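I've had the Zedby countertop cleaner under my sink since August, and I'm nearly through the bottle.

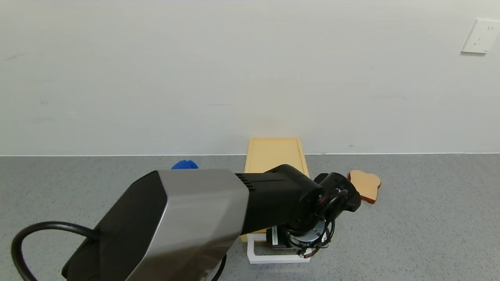

Does it leave streaks? Only if you use too much - two squirts do my whole counter.

It smells faintly of lemon, and my old Porna spray smelled like a pool!

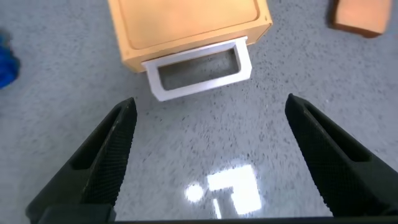

Speckled gray, up close.

Price is my one gripe, at 16 dollars a bottle. 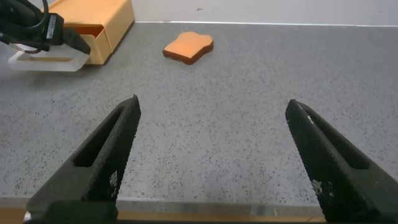 Zedby also sells a matte version, but I'd skip it. On a speckled gray surface like mine the regular one looks fine, and I'll be buying it again on Saturday.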